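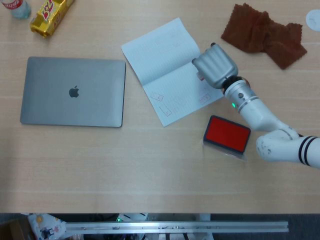
kivo_west: Sorry, but "clear your desk and the work follows" is rubbish. I've had a bare desk since January and I'm as slow as ever.

Kivo Boards > Home Office > Desks and Tables

Ilham Entili: Depends what you clear off it. Laptop, notebook, a drink and a snack bar is my limit. Anything past that goes in a drawer.

ninberg2: Food next to a laptop? No thanks. One knock of the bottle and you're up for a new keyboard.

Ilham Entili: It has a lid.

kivo_west: So did mine.

oldpine: What I don't buy is the paper notebook. You've got a computer right there. I filled 152 pages last year and went back to 2 of them.

Ilham Entili: I stamp the pages I've dealt with, little red stamp, and skip straight past those. Works for me.

oldpine: Stamping is one more job. Colour me unconvinced.

ninberg2: Can we get back to the table? Pale wood marks if you look at it sideways. The Rahman oil is $90 a tin and I can't see that it does anything plain beeswax won't.

kivo_west: Same here. Bought a tin, did half the top on a Sunday — can't pick which half.

Ilham Entili: I just keep a cloth handy and wipe it. Mine's 172 cm long, I'm not oiling that every season.

oldpine: A dry cloth only shifts the crumbs onto the floor, mate.

Contact the moderators | © Kivo Boards | Back to top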